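Curkel Desk Tidying Notes - README

Version of 10/04/2026. Maintained by Candela Casado and Ronaldo Lumanlan, Flollier office.

What is in this folder

Curkel is a collection of short records about tidying desks. Each record tells about one desk on one visit: what was on the surface, what was moved, where it was moved to, and what stayed. The collection has 1445 records from 80 desks. The desks are in two buildings, which we call Gatchalian and Tridness after the streets where they stand. All records were written in English, although for most of us English is the second or third language, so please be patient with the spelling in the older ones.

We began this for a simple purpose. Our office wanted to know which things come back to a desk after it is cleared, and how quickly. Later other people asked for the records, so we cleaned them and wrote this file.

Files

records.csv - one line for each visit
desks.csv - one line for each desk, with its surface, edge, cable opening and chair
items.txt - the list of item names, 100 in total
changes.txt - what was corrected between versions

Please read desks.csv before records.csv. Many of the item notes say only "near the hole" or "at the chair side", and these words have no meaning if you do not know the desk.

How we name the parts of a desk

The side where the person sits is the chair side. The opposite side is the far side, also when it stands against a wall. Left and right are always from the chair. If a desk has no chair on the day of the visit, we use the chair side from the earlier visit. When a desk was turned to a new direction between two visits, it keeps its number but receives the letter T after it.

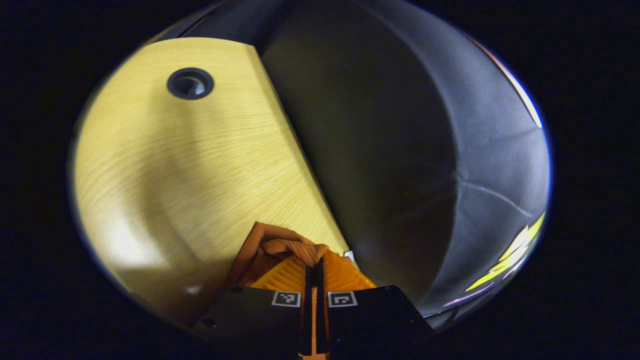 The field "hole" in desks.csv has caused more questions than any other, so I explain it in more detail. It means a round opening in the desk top through which cables can go down. It does not mean a drawer handle or a screw place. On light yellow wood a black grommet with a dark rim is easy to find, and the value is then "round, dark". On the black tops in Tridness the opening was missed by three of our writers, and 13 desks had to be visited again. If the opening is closed with a cap, we write "capped", and if something is standing on top of it, we write "covered" and name the item. The field "edge" can be "straight", "beveled" or "rounded". We added it when we saw that pens are noted on the floor more often at some desks than at others. I do not claim that the edge is the reason.

Chairs

A chair is recorded only by color and by its place against the desk: "in", "half" or "out". A dark gray chair and a black chair are difficult to separate under weak light, so both are written as "dark". Do not use this field for counting chairs. People in Gatchalian exchange them very freely, and one chair may appear at four desks in the same month.

Rules for tidying

Paper is put in one pile at the left far corner, largest sheet at the bottom. Nothing is thrown away, also when it is clearly an old receipt. Cups go to the kitchen and are written with the word "kitchen" in the field "moved_to". Cables which are connected stay as they are. Cables which are not connected are rolled and placed beside the hole, and if there is no hole, at the right far corner. Personal things (photos, small plants, medicine) are not touched, and the record says only "personal" with no other detail.

The surface is wiped after the things are moved and before they are put back. In the first records this order was not followed, and the field "wiped" is empty there. An empty field does not mean that the desk was dirty.

Known problems

The item name "holder" was used for pen holders and also for phone holders until April. We could repair most of them from the notes, but some remain.

Two desks in Tridness were pushed together and for a time were recorded as one. They are numbers 41 and 42. The combined records are kept under 41.

Glare from the windows makes the wood look wet in the afternoon. Several writers put "liquid" in the notes and removed it later. If you find "liquid" without a cup or a bottle in the same record, please treat it with care.

Ronaldo writes "stapler" for the stapler and also for the hole punch. I have asked him about it.

Use and contact

You may use the records for teaching and for study. Please name Curkel and the version date. We ask you not to try to learn who sits at which desk. Corrections can be sent to Candela at the Flollier office, with the desk number in the subject line and one correction in each message.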